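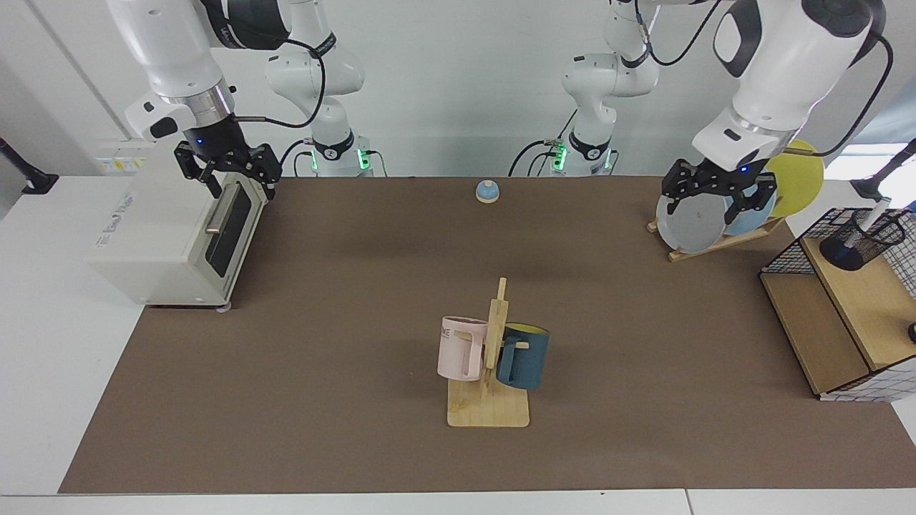 Have you ever pulled a plate out of the dish rack and found little drops of water still hanging on to it? I have, nearly every night, because drying is my job at our house. For years I thought water just "went away" if I left it alone long enough. Then I got curious about where it went, and I ended up reading a whole stack of library books about it. A dish rack is a pretty smart invention when you think about it. Look at the gray plate in the little wooden rack: it's standing on its edge, leaning back a little. A plate that stands up lets water slide down to the bottom, and it has air on both sides. Put the same plate flat on the counter and you get a puddle in the middle that can sit there until breakfast.

So where do the drops go? The word for it is evaporation (say it like this: ee-VAP-or-AY-shun). Water is made of teeny tiny bits called molecules. They are so small that one drop holds more of them than you could count in your whole life, even if you skipped lunch. And they never hold still! They wiggle and bump and shove each other all day long, like kids in line for the slide.

Every so often a molecule at the top of the drop gets an extra big bump and goes flying off into the air. Now it's part of a gas called water vapor. You can't see water vapor at all. It's in the room with you right now, and you're breathing some of it in.

One molecule leaves, then another, then a whole lot more, and the drop gets smaller and smaller until there's nothing left to see.

What makes it go faster?

Heat is a big one. Warm molecules wiggle harder, so more of them get bumped loose. A puddle on a hot sidewalk can be gone before you finish your popsicle, but the same puddle in October might hang around all afternoon.

Moving air helps too. When vapor collects right above the water, some of those molecules fall back in. A breeze sweeps them away and makes room for more. Blowing on your wet hands does the same thing.

Then there's spreading out. Only the molecules at the surface can escape, so a wide, thin puddle dries faster than the same water in a tall glass. My cousin Timothée Deschamps didn't believe me about this, so we tried it on his porch, and you can too.

Try it yourself

You'll need 2 spoons of water, a plate, and a narrow cup. Put one spoonful on the plate and tip it a little so the water spreads out. Put the other spoonful in the cup. Set them side by side near a window, somewhere your cat can't drink them. Check every hour and write down what you see. Timothée checked his every five minutes, and I have to tell you, that gets boring.

If you want to keep going, try the same thing with a wet sock. Leave one balled up and hang another one flat. Which one would you want to wear first?

Why do you feel cold after a bath?

When water evaporates from your skin, it takes some of your heat along with it. That's why you shiver when you step out of the tub, and it's also why you sweat when you run. Your body is using evaporation to cool you down. Dogs do it mostly by panting, with their wet tongues hanging out.

And the water that left your plate? It floats around as vapor for a while. It might turn back into drops on a cold window, or drift outside and end up in a cloud. Then it could rain down on somebody's garden, and some of it could even wind up in your bath again.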